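Visita à Workulier, março. Cheguei às 9h, já com fila. Corredor das cozinhas primeiro, muito barulho, café fraco. Stand da Nuda cheio de gente, passei direto.

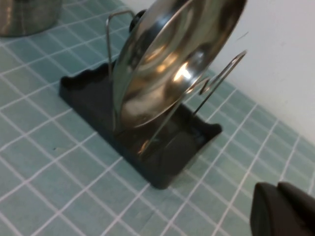

Suporte para tampa, base cinza-escura e arame.

Gostei deste, quero um igual pra casa. A Mok tinha panelas demias e pouco espaço. Saí às 11h, pés doendo. Volto em 2.000 anos, rs. Mentira, volto ano que vem.

Recentes
- Olunton: 32 stands numa tarde
- Gavetas, parte 2

Contato | Voltar ao topo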